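Home » Kitchen and Cabinet » Handles

Gosling Bar Handle

2 min read | 12 shares | 9 comments

The Gosling is a long bar handle for tall doors, wardrobes and pantry fronts. It is sold by Skurko as one piece, with screws and a paper drilling guide in the box. Article number 3171.

We recommend to hold the guide with tape and check it two times before you drill -- a wrong hole in a dark door is difficult to hide. Tighten the screws by hand. For cleaning use a soft cloth and a little soap, never powder.

The handle can be ordered alone or in a box of 12. Orders which arrive before Saturday noon leave our store on Monday. For bigger projects please write to Nadine Akl, she prepares the offers and can also send you a sample.

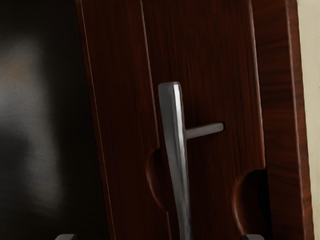
Polished metal bar handle on a dark reddish-brown wooden cabinet.

Returns are accepted if the screws are still in their bag. Handles which were already mounted we can exchange only when there is a fault in the metal.

Related items
Prukeck Round Knob
Cururis Cup Pull
Skurko Drilling Guide, spare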